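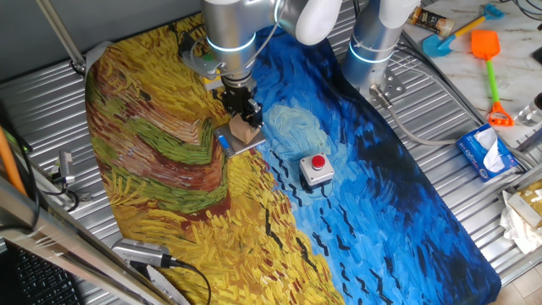
Do home batteries pay for themselves? Sometimes, and more slowly than the leaflet says. A battery makes money in two ways: it saves your own solar power for the evening, or it fills up on a cheap night rate and empties when the rate is high. Both depend on prices that someone else sets. Sales brochures like to show golden fields under a swirling blue sky, much like the Van Gogh-style print on the mat above, and the savings charts are often painted with the same loose brush. Ask which tariff the chart assumes, and for how many years.

What does one cost?
The quotes readers sent us in October ran from 3290 to 4000 pounds, fitted. The lower one left out the work on the fuse board. Get that in writing before you compare anything.

The salesman says I'll save 271 pounds a year. Is that believable?
It could be. Divide the price by it and see how you feel. At 3290 pounds you would wait just over 12 years, and that assumes the battery holds as much in year 12 as it did in year one. It won't. Nelly Villca, who checks our sums, also asks why these forecasts always have electricity getting dearer and never cheaper.

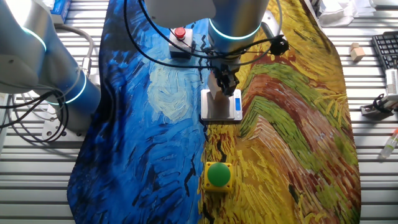

If you have no solar panels, the case rests wholly on the gap between night and day rates. Suppliers can close that gap with a few weeks' notice. I wouldn't borrow money on the strength of it.

Will it keep the lights on in a power cut?
Not unless you pay for backup wiring. Many batteries shut off when the grid does. "Backup ready" usually means the part can be bought later.

What about the Plakby scheme, where the company controls my battery?
Plakby pays 200 pounds a year and in return may empty your battery when the grid is short. Read the clause on how low they can take it. Jade Pearce in Drellness signed up and found hers nearly flat at teatime, so she bought power at the peak rate. The payment still came out ahead, by less than she had hoped.

Is the ten-year warranty any good?
It's only as good as the firm behind it. Look for the yearly limit on charging cycles, and check who pays for labour.

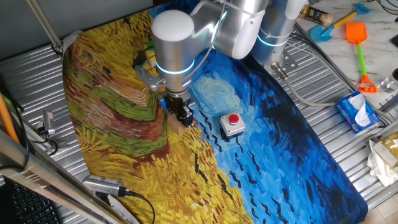
Robotic arm above a printed cloth on a ribbed metal table.

Should I wait?
If your bill is small, yes. Loft insulation and a timer on the hot water tank cost far less, and neither needs an app.

Who writes these answers?
Segundo Correa, from Nadville. I take no commission from installers, and I don't own a battery.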